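Subject: Re: [padilla-homebrew] Storing grain in open bins
Date: January 5, 2018

> I've kept my base malt in open metal bins since April and can't
> taste any difference. Sekum's page says uncrushed malt keeps two
> years with no lid at all. Why pay for sealed buckets?

Two years according to whom? Sekum sells bins. I'd want to see that from someone who doesn't.

I lost most of an 80 pound order at my old place in Restholm, and all I did was leave the top of the sack folded over for one summer. It went slack and chewy, and the pale ale I made from it tasted like a damp cupboard. Maybe your basement is drier than mine was. Have you measured it, or does it just feel dry?

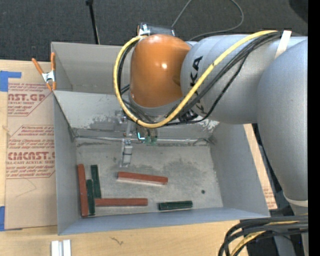 Open grey metal bin on a light wooden tabletop.

A bin like that is fine for weighing out on brew day. For storage I'm not convinced. "Can't taste any difference" doesn't tell me much either, unless you brewed the same recipe from both lots and had somebody else pour.

The Sosby buckets are overpriced, I'll give you that. Any food-grade bucket with a gasket lid should do the same job for roughly half the money.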